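About Undwood

Undwood tests robot arms before other people have to work beside them. We are paid to doubt the brochure, and we have grown fairly good at it.

The company dates from an April fault at Jornel, where an arm let go of its load while its screen went on reporting a good grip. The log listed 805 picks, all marked as passed, and 25 of them had ended on the floor. Two safety checks had read the same faulty sensor, so they agreed with each other. The supplier called it a rare event. We didn't think so then and we don't now.

Today we check arms for Kılıçarslan and Soteo, among others. If a fault can't be repeated, we leave the report open, whatever the sales calendar says.

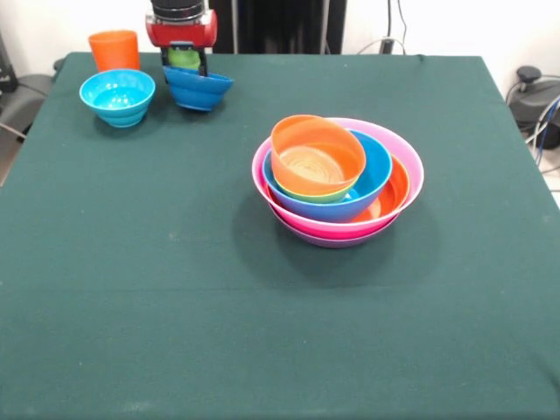 Undwood | Grip Faults Team

Plastic bowls are cheap and awkward to hold, especially with their rims at an angle or several nested together. We don't accept "gripped" on a screen as proof of anything. Someone has to look.

Page last checked 3 Nov 2025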